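Thu 4 October – Vornano Lab Notes, section draft
Shares 9 | Comments 0

4.2 Two-hand sheet holding on the Trindar setup

We kept the tabletop part simple. One desk, a taped work area, clutter left on purpose. The policy gets the wrist views plus the overhead view, no depth, no markers on the objects. Same weights as in 4.1, nothing retrained for cardboard. Force readings are logged but not fed back in – we tried that early on and it made the hands twitchy.

Demonstrations: 400 in total, collected over two weeks by the Uçar team, then trimmed to remove long pauses. Rigid blocks first, bent sheets after. Sheets are harder. They sag, they fold at the flaps, and the second hand has to find an edge that moves when the first hand moves.
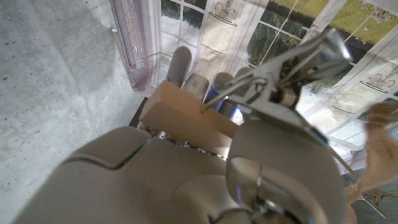
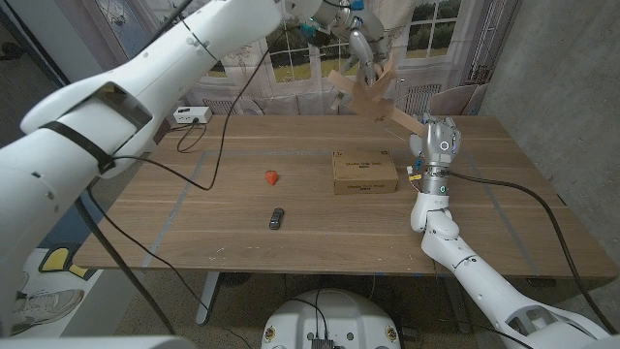
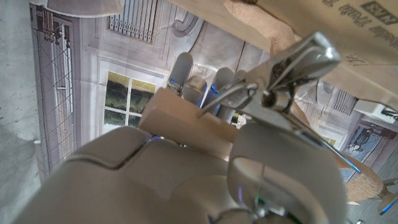 Figure 3. Wrist-camera views (first and third) with a block in the grip, and a wider view (second) with both hands on one cardboard piece.

Scoring was done per trial, pass or fail, no partial credit. A sheet trial passes if both hands keep hold for the full window and niether arm goes into protective stop. We ran 100 sheet trials. The single-arm baseline can't do this task at all, so the comparison is against Junness, our older scripted two-arm controller. The learned policy passed more often, mostly by waiting: it lets the sheet settle before closing the second hand. Junness closes on a timer and often misses.

Failures fall into two groups. Early release, usually when a flap hides the fingertips from the wrist camera. And over-pull, where both arms back off at the same time and the sheet slips out. The second kind went down once we shortend the action chunks to 9 steps. Early release did not change much. A touch signal would likely help there – left for later work.

Log length for the whole run is 1658 entries, including resets. Timing table moved to the appendix.

Contact: Vornano Lab, notes desk | All rights reserved | Back to top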